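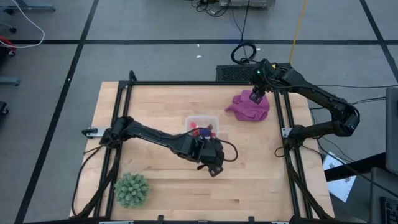

Week 4. Can a machine do the chores yet?

These notes go with the second half of the lecture. Read them before section, and bring the Boltalby report, since we will be picking at its tables.

Start with the claim. Every few years somebody announces that the household robot is close, and what we get to see is a short video of an arm folding a shirt. I have no quarrel with the shirt. My quarrel is with the word "folds," in the present tense, as if the thing were a habit. A person who folds laundry does it on a bed, in bad light, with a sock stuck inside the sleeve. Ask of any demonstration: which shirt, laid out by whom, and on which try?

Cloth

Cloth is hard for a dull reason. A rigid box has a position and an angle, and once you know those you know where all of it is. A crumpled cloth has no such short description. Most of it is hidden under itself, and it changes shape when you pinch it. Two arms help, as one can hold while the other pulls, but now there are two arms to keep out of each other's way.

Containers

Clear plastic is the other old trouble. Depth cameras tend to see through it or lose it. Then there are the contents. Taking one small item out of a box of mixed items means reaching past a rim, and the arm doing the reaching may block the camera's view of what it is reaching for. Look for this in the Ajayi videos and note how often a second camera is brought in.

The Boltalby numbers

The report covers 1,347 attempts at tidying a table. Of these, 833 are scored as successes. Work out the rate yourselves before you read the abstract, which says "reliable." A kitchen helper that failed that often would be out by lunch. Notice also:

- A person reset the table between attempts. Their time is not in the cost table.
- "Success" allows up to 6 tries at a grasp.
- The objects were the same in training and in testing, apart from 4 added in October.

Shop floors

Clindus likes to say the factory problem is solved. What is solved is the part where the same piece arrives in the same place. The Utby packing line still has people at the end of it, handling whatever comes in soft or tangled.

I could be wrong about how long this will last. The learned methods are better than what I was teaching from before, and Musa Bako will argue the hopeful side next week. Hold him to the same questions.

For section: choose one chore you did this morning. Write down every point at which you changed your mind partway through. One page, no diagrams.

Course notes, revised 21 Jan 2023. Please do not repost without asking. Contact: see syllabus. Back to top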